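Packing & Gift Wrap > Boxes and tins
Thread: Keeping the red chocolate tins, insert or no insert?

tinlid_marge
Posted Mar 10, 2023

I have been saving the square red tins from the heart chocolates, the kind with the molded tray inside. I want to reuse them for homemade fudge and truffles at the Flarau craft market. Once the chocolates are out on a serving tray I never know what to do with the rest. Do you keep the insert or throw it out? And does the lid hold well enough to carry the tin by the sides?

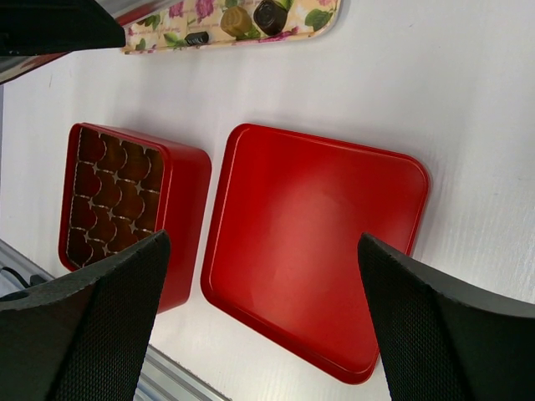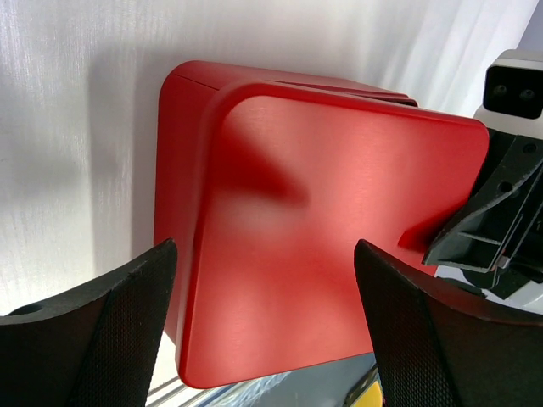 dovetail_88
Take the insert out. Homemade truffles are never the right size for those cavities, and if you force them in they come out with flat spots. I line the bottom with two sheets of parchment and put a strip of card across the middle. A tin that size takes a lot more that way.

rosecreamfan
I disagree. The insert is the whole reason to keep a tin like that. If you pour your chocolate straight into a heart mold close to the same size, they drop right in and don't slide when someone carries the tin home on the bus. I did it for a bake sale in January and nothing broke.

dovetail_88
You need a matching mold though. I tried a Vidmar silicone one and the hearts were too wide by a hair. Ended up eating them.

tinlid_marge
I don't have a heart mold. I roll mine by hand, so they are all a bit different. Is the insert OK to wash?

PantryShelf
Wash it in warm water with a drop of dish soap and let it dry upside down on a towel. Not the dishwasher. Mine went in on the bottom rack and came out curled. Check that it's food grade too, some have the mark underneath and some don't. If there's no mark I put paper cups in it.

About the lid: depends on the tin. Pick it up by the body, not the lid, until you know how tight it is. If it's loose, a ribbon both ways around will hold it. Tape takes the shine off the paint.

rosecreamfan
Tape is fine if you use the low-tack kind and don't leave it on for weeks.

PantryShelf
Mine was low-tack. It still left a dull line.

hob_and_kettle
Is it worth it to sell in used tins at all? At the Dornach fair they asked us to use new packaging for anything edible. I ended up buying 300 plain white boxes from Prolusix because the price dropped at that quantity, and I still have nearly all of them in the garage. Ask the market before you fill anything.

tinlid_marge
I didn't think of that. I'll email them. If they say no I can use the tins for family and put the market fudge in bags.

dovetail_88
Or use them for something else. Mine hold cookie cutters. The rounded corners make them easy to wipe out, and they stack if you put the lids on straight. Store them with the lids off for a few days first or the chocolate smell stays in.

rosecreamfan
What's wrong with the smell?

dovetail_88
Nothing until you keep tea in one.

tinlid_marge
Market wrote back. Used tins are OK if the food is wrapped inside, so it's paper cups and cellophane. I'm leaving the inserts out for the fudge and keeping 2 of them to try with a heart mold later. If anyone has a mold that fits, please post the size.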